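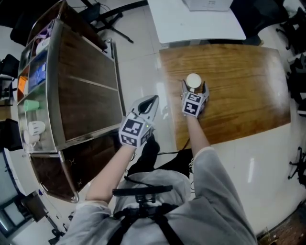 Cup storage and table use in the shared room, Wevcombe building

27 February 2025

The cup and cart arrangement in the shared room has been revised. The previous arrangement dated from last May, when the room was fitted out, and it had stopped matching the way the room is used. The changes cover the open side of the cart, the wooden table, the white table and the floor between them. The kitchen on the same corridor is covered by its own sheet and is not affected.

Cart

The cart with the brown top is now the only storage point for cups in the room. Cups go on the open shelving side. The top shelf is kept for small items in current use. Packages and other mixed items may stay on the open side provided a cup can be taken out past them without moving anything else.

White cups may be stored upright or on their sides. Both were tried. Upright cups use less shelf depth and are easier to pick up by the rim. Cups on their sides drain better after rinsing but roll when the cart is moved, so they should lie with the opening toward the back of the shelf if the cart is going anywhere. Cups should not be stored inside one another. The white ones bind when nested and two were chipped last fall in the course of separating them.

Green cups are counted as part of the same stock. There was a question in the last issue about whether green was reserved for a particular group. It is not. The color difference comes from a second order, placed with Madalura when the white version was unavailable. Capacity is the same as far as anyone drinking from one will notice, although the green cup is slightly narrower at the base and does not sit in the older drying rack without leaning.

The lower section of the cart is not for cups. It holds the spare cloths, the Abera surface cleaner and the box of felt pads for chair bases. Liquids other than the cleaner should not be kept there.

The load limit on the supplier's sheet is 3 kg per open shelf. A shelf of cups comes nowhere near this. A shelf of catalogs does, and the catalogs have been moved to the corridor cabinet for that reason.

Wooden table

The wooden tabletop was refinished in January. The surface was sanded to 100 grit, wiped down, and given two coats of Nitusano hard oil with a light rub between coats. The color is warmer than before – more orange than the sample card suggested – and the grain shows more clearly. The finish is cured and can be used normally.

Cups can be set directly on the tabletop. Coasters are optional for cold or lukewarm drinks. Anything straight from the kettle should go on a coaster, as the oil softens under sustained heat and leaves a dull ring. Rings of this kind can usually be removed by rubbing a small amount of oil into the mark with a lint-free cloth, following the grain, and leaving it overnight. Please report a ring before treating it. One was treated in February with furniture polish, and the patch took three further sessions to bring back to the same sheen as the rest of the top.

Routine cleaning is a damp cloth followed by a dry one. The Abera cleaner is for the white table and the cart top only. It is alkaline enough to lift the oil if it is left standing.

Oil-soaked cloths must not go into the wastebasket in a heap. They are to be spread flat outdoors to dry, or placed in the lidded metal can by the loading door.

White table

The white table is for boxes and for items waiting to be put away. It was being used for both food and parcels, and the two uses have been separated: food and drink go on the wooden table, parcels on the white one. A box left there should carry a name and a date. Unlabeled boxes will be opened after a week and the contents moved to the cart or the corridor cabinet.

Tripods and other stands may be kept beside the white table with the legs folded in as far as the stand allows. They should not be placed in front of the window.

Floor and chairs

The tiled floor between the cart and the wooden table is to be kept clear when the table is not in use. The wheeled chairs migrate into this space over the course of a day and the cart cannot then be turned. Chairs go back along the sides of the room.

Some casters are marking the tile. The marks are gray, come off with a dry melamine pad, and appear to be caused by grit in the wheels and not by the wheels themselves. A chair that leaves a mark should be turned over and the casters cleared with a stiff brush before it is used again. The brown floor mat takes up some of the grit if it is shaken out regularly, and this has been added to the cleaning sheet.

Tiles were checked for loose grout at the same time. One joint near the window side was refilled. No tiles were replaced.

Stock and costs

The cup stock for the building was checked against the purchase record in advance of this notice. The record shows 159 cups bought for all rooms. Breakage is replaced from a reserve kept in the corridor cabinet, and a broken cup can be exchanged there without a form. The remainder of the room budget, 400 dollars, is allocated to a second drying rack and replacement casters for the worst of the chairs. The rack will be a type that accepts both base diameters.

Suggestions for a separate cup shelf on the wall were considered and set aside. The wall in question is a lightweight partition and would need backing boards before it could carry a shelf at a useful height. The cart does the same job and can be moved to the kitchen for loading – this alone saves several trips after a large meeting.

Summary of where things go

Cups, white and green: open side of the cart
Small items in current use: top shelf of the cart
Cloths, cleaner, felt pads: lower section of the cart
Food and drink in use: wooden table
Parcels and boxes: white table, labeled
Stands: beside the white table, legs folded in
Catalogs: corridor cabinet
Chairs: sides of the room

The printed version of the list will be posted inside the door. Corrections should be sent to the facilities mailbox before the next issue closes. The refinishing notes, including the product sheet for the oil, are kept with the kitchen folder and can be borrowed.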